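3.2 Reading the Margins of the Gedov Copies

What first drew us to the Gedov lending library was how freely its borrowers wrote in their books. Of the 640 novels that survive, more than 200 carry pencil notes, and the liveliest of these sit beside scenes of letter reading. When a heroine breaks a seal, the margin fills up! Borrowers guess at the sender, scold the heroine for waiting, and sometimes answer one another across several years of loans.

Dehghan has argued that notes of this sort should be read as a kind of slow conversation, and our sample bears him out wonderfully. In the Wunderlich edition of Mernance, a gothic novel in four volumes, we found 29 separate exchanges between borrowers. One reader predicts in the first volume that the uncle is lying. A second hand writes "wait and see" under it, and a third adds "she was right" (see Figure 4 for the stone surface).
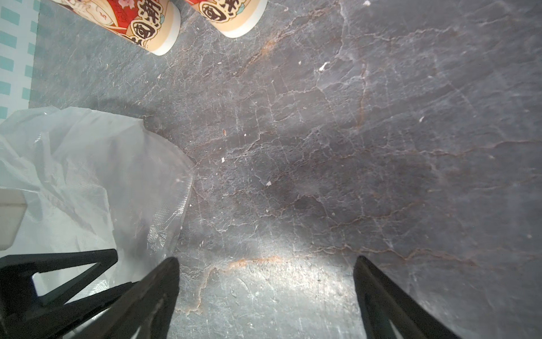 Page last changed: August, 11:40 a.m.
Figure 4. Dark gray stone-like surface with pale and rust-colored veins; two paper cups.

The third volume is where things get really exciting. The narrator stops the plot for a whole chapter to describe the chapel at Viltudetti, and earlier critics have treated the chapter as padding. The borrowers plainly did not. They underlined the tomb inscription, copied out its Latin, and tried their own translations – two of them quite good – in the space at the foot of the page.

We take this as strong evidence that description could hold a reader's attention as firmly as suspense did. It also helps explain why the shorter reprint, which drops the chapel chapter, has almost no notes at all in the pages on either side of the cut. Section 3.3 turns to the endpapers, where borrowers left their verdicts on the ending.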